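Home | Kit | Hire | Back issues

Troletti hand-held gripper now on hire

Tramstead has added the Troletti to its hire list from June. It comes with two sets of finger pads and costs 92 a week. 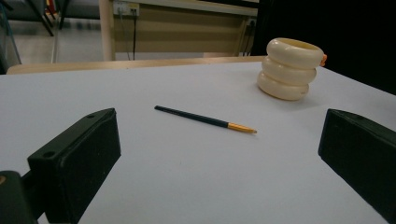 Padia users can keep their old mounts. Thin handles need the narrow setting, and training takes about 5 hours.

Comments

Giang Văn: Are spare pads included?

Chak-lun Tam: No, we paid extra for ours.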